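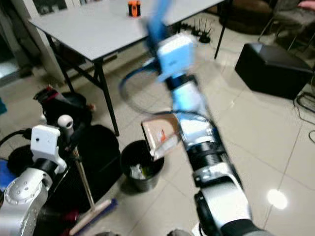

Can a robot clean up a room yet? It can do pieces of the job, slowly, if somebody has already decided what the pieces are.

I keep getting asked this by my sister, who wants to know when she can stop picking up after her kids. I spent most of March going to see machines at work, two in warehouses and the rest in ordinary rooms, and I have been putting off writing it up. It's Saturday, June 3, 2023, it's raining, and I have run out of excuses.

Start with trash, the chore everybody assumes is easy. Dropping a scrap in a bin is close to solved. An arm with a decent gripper can pick up a bit of cardboard and let go of it over a wastebasket, and if the bin stays put it can do that many times in a row. The hard part is knowing that the cardboard is trash. A flattened box by the door might be garbage, or it might be the box you need for a return. People know because they live there. I asked at every place I visited how the machine decides, and the answer was always some version of "we tell it."

Then there is the floor. Most of the test spaces I had seen in videos had bare floors and one item at a time. Real floors have bags on them, cables, a router, chair legs, a broom leaning on something. A person steps over all of that without thinking. A two-armed machine has to plan around it, and its own cables come along for the ride. Shiny tile is a nuisance too, because a bright reflection can look like an object to some cameras. One engineer told me she closes the blinds before every run.

The shop floor is further along. At Radcombe, where they pack plumbing parts, a single arm moves fittings from a tray to a carton all day. Onyekachi Bashir runs that line and let me stand behind the yellow tape for a morning. He logged 600 picks during my visit and 28 of them needed a hand from a person. He was happy with that. I would be too, in a warehouse. The fittings are all the same, the tray is bolted down, and the person who helps out is already on the clock.

Put that same rate in a kitchen and it falls apart. If I have to get up 28 times, I would like to do the dishes myself.

The other thing is speed. I timed a home demo by a small outfit called Fomero. Clearing one low table into a bin and a basket took 327 seconds. I did it afterward, without hurrying, and was done before I thought to look at my watch. Their people were straightforward about it and said the machine could run while you're at work, so who cares how long it takes. I think that is fair, provided it can be left alone, and for now it can't. Someone stood next to the stop button the whole time.

I also tried the Holell, a wheeled unit with one arm, for an afternoon. It picked up socks well. It did not pick up a sock that was half under the couch. It has no way to lift a cushion and pull with the other hand, which tells me two arms are probably worth the extra cost and trouble.

So what I told my sister was to buy a good floor vacuum and wait on the rest. I'd look again when one of these companies will leave a machine in a house for 120 days without sending anyone over to help it. I asked Fomero if they would try that at mine and they said they'd get back to me.

Next month I'm supposed to see a laundry folder called Yusuf. I'm told it does towels. I asked about fitted sheets and the man on the phone changed the subject.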